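The quiet end of the toy cupboard

Foam blocks have never had much of a reputation. Timber sets are handed down, plastic bricks are collected, and foam ends up in a mesh bag at the bottom of the cupboard. In Danbridge, where the toy library lends to families across the valley, the foam sets were for years the last thing to leave the shelf. They now go out faster than the train tracks, and there is a waiting list most of the winter.

The library operates out of a former shoe shop on the main street. It holds nearly 2000 items, from ride-on tractors to jigsaws with every piece accounted for, and members can borrow three at a time for a fortnight. The foam sets came in as a job lot when a preschool closed. They were washed in the laundry tub, dried on towels and divided into bags by size.

Demand picked up when the library began writing to members with a short list of things to do with each toy. The suggestions for foam were modest. Build a wall and knock it down. Make a set of stairs for a plastic horse. Put up a small tower, let your child look at it, and have them build the same one beside it.

The last of these was the one people wrote back about. Copying a tower sounds easy, and for an adult it is. For a four-year-old it means holding several facts in mind at once – which colour goes at the bottom, which column is taller, which block sits on which. Most children get the colours first. Height comes next, and left and right can take a good while longer. A child will often build a perfect mirror image and be satisfied with it. 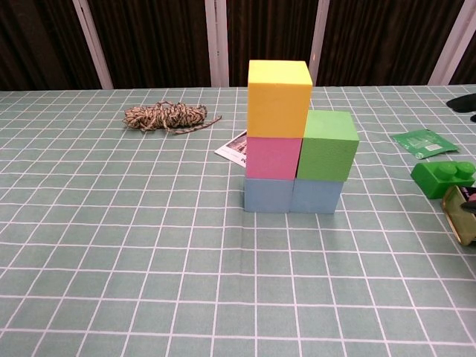 Parents who have done it a few times tend to settle on four or five blocks. With two, the game is over before anyone has sat down properly. With ten, the adult ends up doing most of the building. Using the same colour twice adds a bit of difficulty, as does making the columns uneven.

Foam suits this kind of play because it is forgiving. A light block can be set down a little crooked and will usually stay put, where a smooth timber one may slide. It makes almost no noise when it falls, a point raised by several families living in upstairs flats. It can be thrown at a sibling without much consequence, although the library's borrowing sheet asks that it not be.

It does have drawbacks. Foam marks easily, and teeth are the main cause. Any block with a bite out of it is taken out of the set, as small pieces are a choking risk, and the library asks that children under three use foam only with an adult beside them. Sunlight fades it. Dog hair clings to it and has to be picked off by hand. A set left in a hot car can come back with its corners out of shape.

Cleaning is simple enough. Warm water and a drop of dishwashing liquid will do, followed by a squeeze in a dry towel and a night on a rack. Blocks should not go back in the bag while they are damp inside, and they stay damp for longer than people expect. The dryer is not recommended.

The surface matters more than the blocks do. Carpet is too soft for anything over three high. A bare table is fine, though pieces skid when they are bumped, and a cloth gives them some grip. A printed check or grid can be useful for older children, who will line the edges up with it and notice when they have drifted off. Any cloth needs to be pulled flat first – a wrinkle under the bottom row will lean the whole thing over.

Few families keep the table clear for long. Blocks get mixed in with plastic bricks, string, cards and whatever else was out at the time, and the bags come back with extras. The library keeps an ice-cream tub on the counter for strays. At last count it held 71 pieces belonging to no set in the catalogue, and members are welcome to look through it whenever the doors are open.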